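Busisiwe Du Plessis had the kettle on before I'd got my coat off, and within five minutes we were talking about socks. I'd come to ask her about laundry, because she's the person everyone on our side of Lidonia rings when something comes out grey, and she was more than ready for me.

"I do 6 loads a week," she said, "and I used to do 50 things wrong in every one of them." She's exaggerating, I think, but she did own up to years of cramming. Towels, jeans, the lot, all pushed in with a knee! Her old machine gave up in February and the repair quote from Pillay was so close to the price of a new one that she laughed down the phone at them.

So what did she change? She got a proper basket, for a start. "I had a bag before. You can't see what's in a bag. You tip it in and you've washed a tissue." Now everything goes through the basket, and it sits on the floor by the door while she sorts. Soft toys get a wash of their own (she's firm on this), cool and slow, with nothing heavy in there to bash them about.
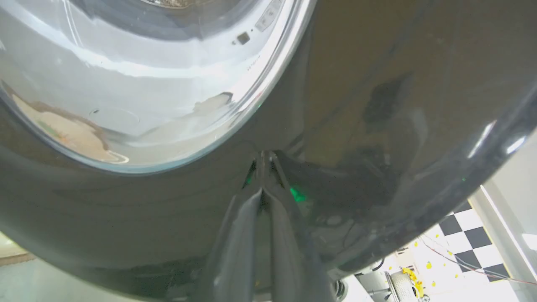
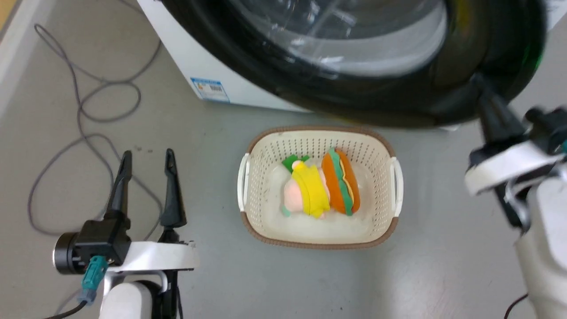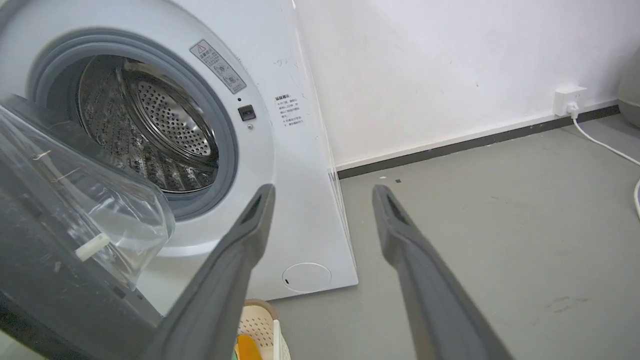
Toys were where I wanted to get to, as mine are in a shocking state and I've always been too scared to wash them. Busisiwe thinks I'm being soft. "Check the seams, check the label, do up anything that undoes. Then in." She'd happily do a plush bun with a lettuce layer, like the one lying in the basket next to the pink and yellow fellow with the leafy tuft, though she'd want to squeeze it first to find out what the stuffing is. Foam she leaves alone and sponges by hand. Beads, same. Anything with a music box goes nowhere near water, and she learned that one with her nephew's sheep.

I asked about drying and got a small lecture, which I enjoyed very much. Her rule is 2 days on the airer, turned over at bedtime, and never straight on a radiator. "The outside feels lovely and the middle's a swamp. Give it a good pinch in the fattest part."

Then there's the machine itself. She wipes the rubber seal round the door every Friday, getting a finger into the fold with an old flannel, and leaves the door open afterwards. The little round cover low down on the front, if yours has one, is the bit she nags people over. "My sister had hers four years and thought it was decoration." Put a baking tray and a towel down before you open it, she says, and go slowly. Her own best find was a hair slide and most of a crayon.

She swears by a powder called Filta and won't hear a word for liquid. I tried to stick up for my liquid. She topped up my tea and asked how my whites were looking, and I changed the subject to the pegs.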